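Clindano Opens Second Home Goods Store in Grernosden

Stacking drawer boxes, hanging baskets and winter wallpaper lead the first season

GRERNOSDEN, July. Clindano, a household storage and wall coverings retailer, will open a second store in downtown Grernosden on Monday at 9 a.m. The store takes over the former shoe shop on Trarkley Street and will carry the company's full line of small storage for kitchens, desks and bedrooms, along with wallpaper sold by the roll.

The new location has 2703 square feet of sales floor. Clindano's first store, on the north side of town, will stay open with its current hours and staff.

"Most of our customers live in apartments with one short counter and not much closet space," said Randa Daher, general manager of Clindano. "They come in asking where to put the forks, the phone charger, the mail. We picked the stock for this store by writing down those questions over the winter."

The opening stock is built on the Byun tabletop range. It includes a two-drawer box in dark teal with a lidded compartment on top. The drawers are a good size for tea bags, sewing supplies, batteries and other small items that tend to end up loose in a kitchen drawer. The lidded section is meant for things used every day. Byun boxes will also be sold in cream and gray later in the season.

Black metal basket shelves that hang from a bar will be stocked near the front of the store. They keep jars, folded towels or notebooks off the counter and can be moved along the bar as needed. Customers should bring the length of the wall they plan to use. Staff will cut bars to size at the back counter while customers wait, except during the last half hour of the day.

Clindano is also bringing forward its winter wallpaper. The main pattern for the season shows red-breasted bullfinches on dark blue-gray branches, with brown pinecones, navy leaves and white snow dots on a pale pink background. Daher said the pattern was first planned for the fall but was moved up after customers at the first store asked for it from a sample book.

"People have been using it in small spots, like the inside of a pantry or the wall behind a desk," Daher said. "You can do a corner like that with a roll or two, and it changes how the whole room feels."

Sample sheets are free, with a limit of four per household. Unopened rolls may be returned to either store with a receipt. Cut bars and cut lengths of paper cannot be returned.

Local delivery will be available for orders that include wallpaper or shelving. Orders placed before noon go out the next business day. Parking is behind the building, and the rear entrance has a ramp.

Clindano is hiring for some part-time positions at the new store, including weekend cashiers and a stock clerk. Applications can be picked up at either location.

Press contact: Randa Daher, Clindano, Trarkley Street, Grernosden

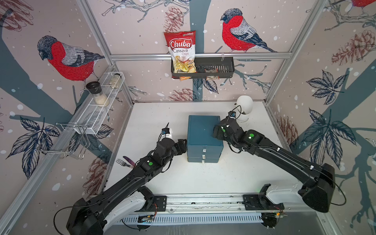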